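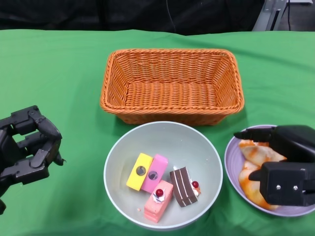
Toy cakes in a bowl, pastries on a plate and an empty basket.

Can a machine put away the snacks yet?

The short version is sometimes, slowly, and only if you set the table for it. The Grerkberg group has been running a table-clearing chore since September, and its first set of notes went out to subscribers on 11/6/19. I have read them twice. They are dry, but they answer a question I get in the mail more than any other, which is when one of these things will be able to tidy a kitchen.

The chore sounds like something you would give a five-year-old. There is food on a plate and in a bowl, and there is a basket. Move the food to the basket, then move the basket. The food is toy food, so it doesn't spoil or smear between runs, and it keeps its shape when squeezed. A real slice of layer cake would be a much harder job, and the notes say so on the first page.

Grerkberg logged 1,735 tries at picking up a single piece. The part I found useful is how they sorted the failures. A missed grab was the most common. Next came a good grab followed by a drop on the way over. A long way down the list was picking up the wrong item, which a few years ago would have been near the top. Telling a pastry from a plate is mostly handled. Closing on it at the right angle is the trouble, and pieces that lean against each other are the worst, as pulling one moves its neighbor.

They also tried two kinds of hand. A plain two-jaw gripper is cheap and strong, and it is easy to fix. A hand with several fingers can curl over a small piece, but it has more joints to go wrong and it blocks the view of whatever it is reaching for.
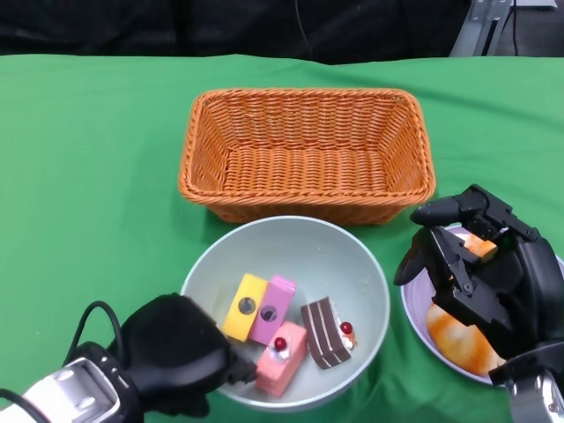
Maëlle Nguyen wrote in to say that she doesn't care which hand wins, she wants to know what it does when it drops something behind the stove. At her house the clearing up takes four minutes and the looking for things takes the rest of the evening. She would pay for a machine that only did the second part.

Fair enough, and the notes don't cover it. A piece that left the table was scored as a miss and a person put it back. That is normal for this kind of test, but it should be kept in mind when anyone quotes you a success rate.

Speed is the other gap. A full clear took 166 seconds on the better days. Plinodwood, which packs gift boxes and has a shop floor full of jobs like this one, told me it would need something close to a person's pace before it looked at a price – and it would need it for a whole shift.
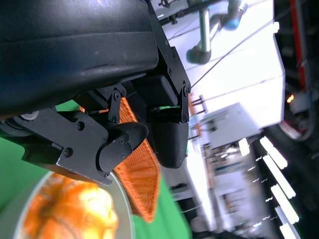
Moving the basket itself went better than I expected. It came through 71 times out of 100, and most of the bad runs were from a grip that started too near a corner. A rim is a forgiving thing to hold. Laundry tubs, parts bins and dish racks all have one, so if I had to bet on where these machines show up first, I would bet on carrying containers from one place to another, with a person still doing the filling.

Jinduswood plans to run the same chore with its own hands and its own table next. I have asked for their failure list as well and will print it if they send it.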